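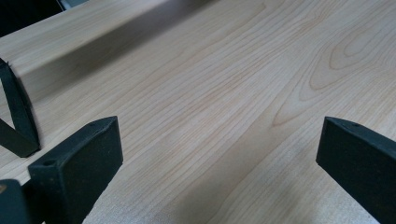 View from the hand-held gripper over the pale wood surface, fingers open, nothing between them.

Humora open day clips: README

Hi, and thanks for downloading this! It's the small set of clips I put together from the April open day at the Humora workshop, where visitors got to pick up a hand-held gripper and try the same little jobs we do all week. I wrote most of these notes on the train home and tidied them up later, so the order is a bit loose.

What's in it

There are 200 clips, one per attempt, plus 2000 still frames pulled out of them for people who don't want to mess with video. 31 visitors agreed to have their attempts included. Everybody else was welcome to play too, we just didn't save anything from their turns. The frame at the top of this page is one of the stills.

There are no labels for grasp quality. I thought about adding them and then realized I'd be grading a bunch of friendly strangers on their first try, and I didn't want to. If you need success flags, you'll have to watch the clips (they're short, I promise).

How the day went

We opened the doors at 10 in the morning and I gave my talk to a mostly full room, then did it again after lunch for the people who got stuck in traffic. The talk was five minutes on purpose. After that it was all hands on, and that's where the fun was! People squeeze way too hard at first. They also look at their own hand, when what matters for us is what the camera on the tool gets to see, so I spent a lot of the day saying "tilt it down a little" and then "a little less."

There were 5 tasks on the sign-up sheet:

pick_place: move one item to a marked spot
stack: put one block on another
sort: split a mixed pile in two
fold: fold a small cloth once
free: do whatever you like

The free task was by far the most popular and it's also the messiest part of the set. Some visitors made up games. A few mostly waved the thing around and laughed, and those clips are still in there, under free.

Files

clips/ has the video, one folder per task
frames/ has the stills, named after the clip they came from
tasks.csv says which clip goes with which task
notes.txt is my running log from the day, typos included

Tanasarn is the name of the little script that cuts the frames out. You don't need it to use the data, but it's in tools/ if you want a different spacing between stills. It runs fine on my old laptop, so it should run on yours.

Stuff to know before you use it

Plenty of frames have empty fingers. Visitors pause, talk, change their minds, and the camera keeps going. If you're training something that expects an object in every grasp, filter those out first. I left them in because the approach and the waiting can be useful too — that's a matter of taste, I guess.

Motion blur shows up a lot in stack and free. Sound was stripped from every clip before anything was copied off the recorders.

Please don't try to work out who the visitors are. They signed up for a fun afternoon and a bit of research, and that's it.

Thanks

Rirkance lent us the big room, and Brandeo sent over sandwiches that were gone by noon. I'd love to run another one, maybe with a longer fold task, as people kept asking for a second cloth. If you find a broken file or a clip in the wrong folder, open an issue and give me the clip name. I usually get to them in the evening.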